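Robotics Project, Unit 2: Handling Cloth
Handout for group work, November 2025

Read this before your bench session in Room 356. You should have finished the rigid block exercise in October. Cloth is harder to plan for, as its shape changes when you touch it.

Task: pick up the top layer of a folded knitted garment and leave the lower layer where it is. Work in pairs. One of you drives, the other keeps the log.

Bring the closed fingertips down on the upper layer, well inside the fold edge. Look for a small pucker between the pads before you command any lift. If the cloth only dimples, open, lower slightly and close again.

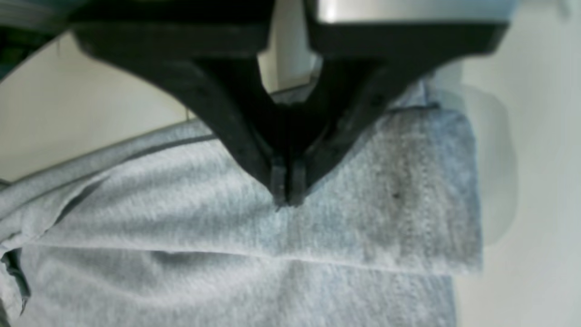

Isla Dunbar asked whether it would be easier to grip at the fold, where there is more cloth to hold. Try it once both ways – but log the two as separate attempts. A grip at the fold can take both layers.

For each attempt write down:
Grip point (middle, seam or fold)
Closing force setting
Layers lifted
Any slip during the lift

Save the log in the Risier folder under your pair name. Gregor MacLeish will go through the results next session. Bring questions on force settings then.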